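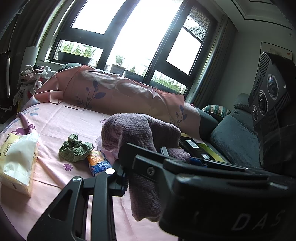 Week 4: Daylight and seat placement

4.1 Terms

Daylight factor (DF) is the ratio of illuminance at an indoor point to simultaneous outdoor horizontal illuminance under an overcast sky, expressed as a percentage. Direct sun is excluded. An average DF of 2% is the working threshold in this unit for a living room that can be used by day with limited electric light.

4.2 Reading near a window

Target illuminance for sustained reading is 300 lux at the page. Seating directly in front of a wide window receives high levels, but a reader with their back to the glass shades the page. Side light at right angles to the line of sight is preferred. Above 3000 lux, assume that blinds will be drawn.

4.3 Surfaces

Large coloured furnishings close to the glass tint reflected light. Dark window frames increase contrast against the sky and may add to perceived glare. Record the colour of any cover over seating, as a change of cover alters the reflectance used in the calculation.

4.4 Worked value

Indoor reading 559 lux, outdoor reading 13 975 lux, overcast.
DF = 559 / 13 975 x 100 = 4.0%

This is a point value. Do not report it as a room average.

4.5 Before the tutorial

Read the Moradi house survey, sections 1 and 2. Bring your meter log from October. Queries on calibration go to Tharindu Weerasinghe. Logs are due November 25, 2025.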